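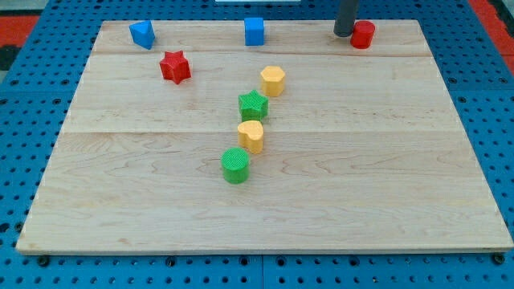
3 min read

Shape Blocks, Second Print Run: Settings, Colors and Surface Notes

The Castasora shape set has gone through its second print run. The files are unchanged in outline from the September release. What changed is the top layer pattern, the edge treatment and the way the set is stored and counted at the Nallham workshop. Members who borrow the set for sorting work or fit checks should read the storage section before the next loan.

Shapes and colors

Color and shape are kept independent on purpose. The star is printed in red and in green, and the cylinder also in red and in green. Yellow is used for the heart and the hexagonal prism, blue for the cube and the triangular prism. A sorting task by color therefore gives a different answer from a sorting task by shape, and a sheet written for one should not be scored with the key for the other.

The cylinder is the easiest piece to print and the easiest to lose, as it rolls when it lands on its side. The star takes the longest to clean up. Its inner corners collect stringing, and a blade run down each corner at a shallow angle removes it without marking the face.

Top surface

The textured top face stays. Smooth tops were tried on one batch and dropped: they showed every fingerprint and reflected the ceiling lights, which made the yellow pieces hard to tell from each other at a distance. The crosshatch reads as matte under the workshop lamps. It also holds dust, so brush the tops dry with a soft brush before the pieces go back in the box. Do not sand them. Sanding takes down the ridges unevenly and leaves pale patches, most visible on blue.

Side walls are left as printed. A light pass along the bottom edge is enough to remove the flare from the first layer. Check it by standing the block on a flat surface and pressing one corner — if it rocks, the flare is still there.

Working surface

Use a light wooden board under the set. All four colors separate well from pale wood, including yellow, which we had doubts about. Grain and knots do not matter for sorting by hand. They do matter for outline tracing, where a dark knot next to an edge can be read as part of the shape, so move the piece to a clean stretch before tracing.

Leave at least one block width between pieces. Shadows from a single lamp are soft but long enough to touch a neighbor if the spacing is tighter than that.

Storage and loans

The set now lives in the Tirwood box, second shelf, with the lid label facing out. Spare pieces are in the bag marked Ionescu and are not part of the loan set. The loan limit is 25 days. Return cracked pieces with the rest so the color can be matched for the reprint.

The revised print files are in the shared folder under the same name as before, so delete the old copies first.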